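Dataset version 3. Supersedes the August release, which had swapped units in the `stretch` column.

# Grivcombe Knit Wear Log

Tabular records of abrasion and wash testing on knitted socks. Compiled by Sibel Türkmen and Traian Bogdan. Yarn for the wool blends came from Herkwood; the cotton blends came from Lehtinen.

## Contents

- `samples.csv` — one row per sock, 200 rows
- `wash.csv` — one row per sock per wash cycle
- `abrasion.csv` — rub counts at heel and toe
- `notes/` — free-text bench notes, UTF-8

Of the 200 socks, 198 have complete wash records. The other two were lost between cycles and keep their rows in `samples.csv` with `status = missing`. Abrasion results exist for 172 socks.

## Columns in `samples.csv`

| Column | Type | Meaning |
|---|---|---|
| `sample_id` | string | Unique, never reused |
| `blend` | string | `wool`, `cotton` or `mixed` |
| `gauge` | integer | Needles per inch |
| `color` | string | Color name from the yarn label |
| `length_mm` | float | Cuff to toe, laid flat |
| `stretch` | float | Cuff width under load divided by width at rest |
| `status` | string | `ok`, `missing` or `damaged` |

Empty cells mean the value was not recorded. Zero is a real value.

## Method

Socks were measured flat after resting overnight on an open rack. Each was washed inside out, dried without heat and measured again. Abrasion was run dry on an Eteck rub tester until the first broken loop; the count at that point is stored in `rubs`. Heel and toe were tested separately.

Noémie Leclerc took the baseline measurements. Danilo Panganiban took all later ones — expect a small operator offset in `length_mm` after the first cycle. No correction has been applied.

## Known problems

- `color` is not normalized. "Brown" and "brown heather" may refer to the same yarn.
- Some `mixed` rows have no fiber percentages.
- Pilling grades were assigned by eye and should not be compared across blends.

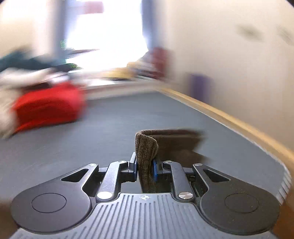

*Brown knit sock.*

## Loading

Read `sample_id` as a string. Several IDs start with zero, and most spreadsheet programs will strip it.

```python
import pandas as pd
df = pd.read_csv("samples.csv", dtype={"sample_id": str})
```

## License and contact

CC BY 4.0. Send corrections to Hélène Beaudoin with the `sample_id` and column name.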